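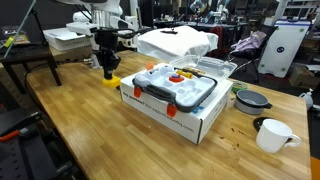
Reading buddies at primary - who's doing it and how do you pair them?

elsieg
Hello all! Elsie Gosling here, parent of two at a small village primary and newly roped in to help run our reading buddies scheme. We started after half term with Year 6 going in to read with Reception, and I am completely smitten with it. The noise! The tiny chairs! One of our big lads, who would rather eat his own shoe than read aloud in class, did all the voices for a bear story on Sunday evening for his little sister because he wanted to practise before his session. His mum told me at the gate and I nearly cried.

Anyway, we have 19 pairs and we're going to be swapping them round in March. The school is leaving it to me and the Year 6 teacher to work out how. Do you pair strong readers with strong readers? Mix them up? Names out of a hat? And how long are your sessions? Ours are 16 minutes, which sounds daft, but it's what's left between assembly finishing and the hall being wanted for PE.

plumduff
Welcome Elsie! We've been doing this for years and I love it as much as I did in the first term. Please don't swap them. Ours stay together the whole year and that's where the magic is. By Easter the little ones are running across the playground to their buddy. If you shuffle everyone in March you're back to shy faces and staring at shoes, just when it's getting good.

tobermory_dad
Have to disagree with plumduff there (sorry plum, you know I think you're great). We kept pairs all year the first time and about four of them simply didn't click. A year is a very long time when you're five and your buddy is bored. We swap every half term now and the children look forward to finding out who they've got. It's like a football draw, we do it in assembly with a drum roll.

plumduff
Four that don't click, you move those four. You don't have to move everybody else too!

tobermory_dad
But then those four know they've been moved, and so do their friends. With a full swap it's just what happens.

plumduff
Hmm. That's a fair point and I'm annoyed about it.

mrs_haddock
Year 2 teacher here. On the strong/weak question, I'd go by temperament before reading level. A fluent reader who rushes is hard work for a four year old. Some of my best buddies over the years have been children who found reading tricky themselves, as they remember what it's like to be stuck on a word and they wait. Give them the book two days ahead so they can have a run at it at home. It does wonders for them.

Also, 16 minutes is plenty! We tried half an hour and by the end it was mostly wrestling.

elsieg
Oh this is brilliant, thank you! The wrestling made me laugh, we had some of that on day one. I hadn't thought of sending the book home first but it's exactly what our bear lad did off his own bat. I'm going to ask for that straight away.

Second question while I've got you. The PTA has offered us a bit of money for books and I'd like to spend it well. We've got a shelf of hand-me-downs, some lovely, some held together with tape. Has anyone used the Plereck boxes? Our head mentioned them.

quillandink
We had a Plereck set. Nice sturdy books, good pictures, children liked them. My only grumble is there's a lot of the same sort of story in there, all very gentle. Ours wanted more jokes and more dinosaurs. If I had the money again I'd get half a set and let the children choose the rest from the bookshop. Take them if you can! We took six of the Year 6s with a budget and they were so serious about it, reading the first pages out loud to each other in the aisle to see if they worked.

tobermory_dad
Seconding the bookshop trip, ours still talk about it.

nibs
I'd save the money altogether and use the library. Ours lends to schools by the crate and changes them each term. No cost, no storage, and somebody else mends the spines.

quillandink
Depends where you are though, nibs. Our branch is open two mornings a week and the school loans stopped ages ago. Also I do think there's something in the children having books that belong to the scheme. Ours have a sticker inside where each pair writes their names when they finish it.

nibs
OK, the sticker thing is lovely. Stealing that for our crate (on a slip of paper, before the librarian comes after me).

elsieg
STICKERS. Yes. I've just been through our shelf and there are 132 books, over half of them fine once you weed out the ones with missing pages. So perhaps a small top-up chosen by the children, with library crates if we can get them. There's a branch in the next town so I'll ring in the morning.

Still torn on swapping. Mr Ekström (Year 6) is firmly with tobermory_dad and wants the drum roll. I'm more of a plumduff at heart.

mrs_haddock
Could you swap in March but have one last session with the first buddy in the summer term? We do a picnic one. Everyone brings a rug and their favourite book from the year.

plumduff
I could live with a picnic.

elsieg
A picnic!! Right, I'm putting that to Mr Ekström tomorrow. Does anyone's school do it with Year 5 as well, or is it always the oldest? We've a few Year 5s asking already.

mrs_haddock
We bring Year 5 in after the Year 6 tests, to shadow for a couple of weeks. They take over in September and already know where the tiny chairs live.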